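Nikau Hand-Held Gripper Kit for Student Teams
By the Nikau Education Desk
Updated May

The Nikau kit is supplied to schools, clubs and competition teams that teach robots by demonstration. A student holds the gripper, carries out a household task, and the recording is used to train a robot arm later in the term. The kit is the approved collection tool for the Raloritz Student Challenge, Home Tasks division.

Contents of the kit
Two hand-held grippers, left and right, with yellow fingers fitted. One spare pair of fingers. Charging cable, hex key and printed handbook. A hard case is sold separately under the Skadley name and holds both grippers with the fingers attached.

Each gripper weighs 1,148 grams. Students under the age of 12 should use the table stand, which may be borrowed from the regional office for one term at a time.

Price and ordering
The kit is priced at $2,796, including the classroom license. Schools registered for the Challenge pay $2,000. Orders are accepted from a school or a registered club only, and a purchase order number must be given. Orders received after May are shipped at the start of the fall term.

Use in the Challenge
The set task for the current season is Bedroom, which consists of folding and stacking clothes on a made bed. Teams may work in a school room or in a home, provided that the household has signed the consent form. Both grippers must be in use during a scored recording. Garments may be of any color. Recordings in which a garment falls to the floor are still accepted and should be marked as such in the log.

Teams that have trained on the earlier Bustos single gripper may submit those recordings for practice review. They will not be scored.

Care
Wipe the fingers with a dry cloth after each session. Do not remove the screws on the housing, as this voids the warranty. Replacement fingers are sold in pairs.
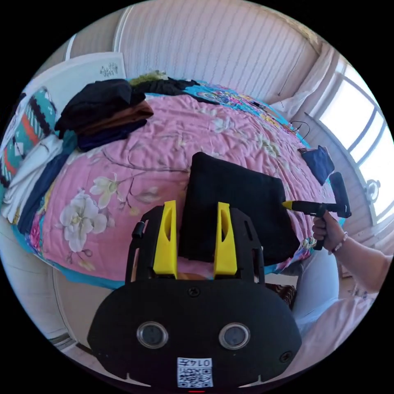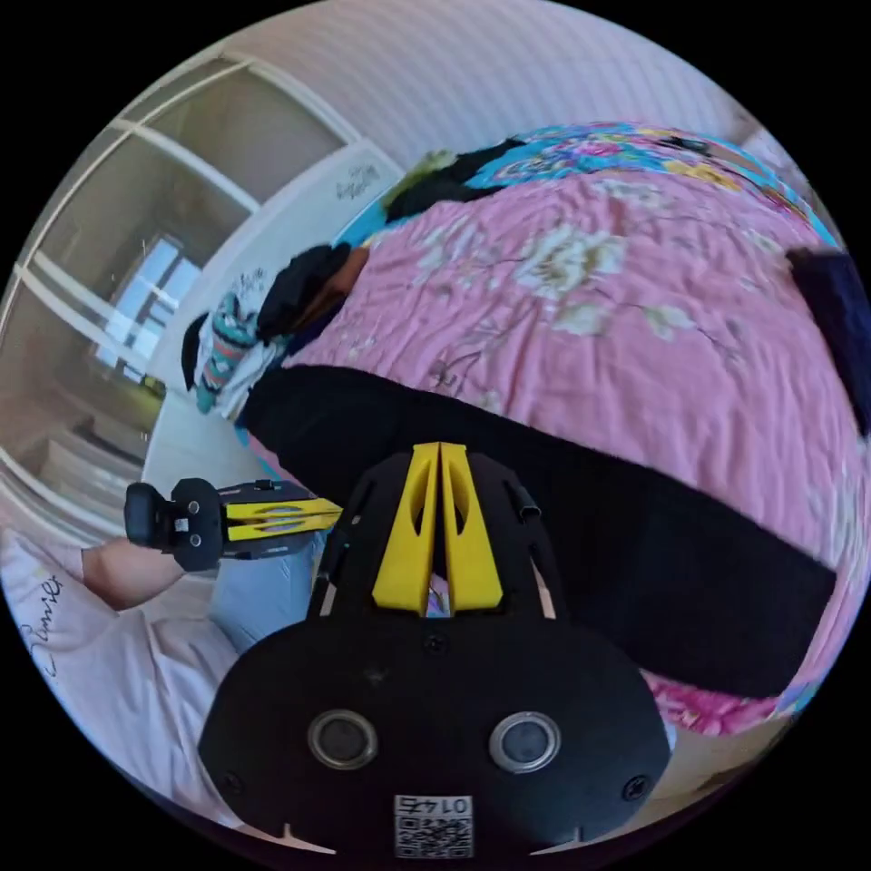

Bedroom task, clothes on a pink flowered quilt.

A club in its second season wrote to the desk that thin T-shirts gave its members far more trouble than trousers, and asked that the handbook put the heavier garments first. The club also requested a longer charging cable, having found that its only free outlet was across the room from the bed.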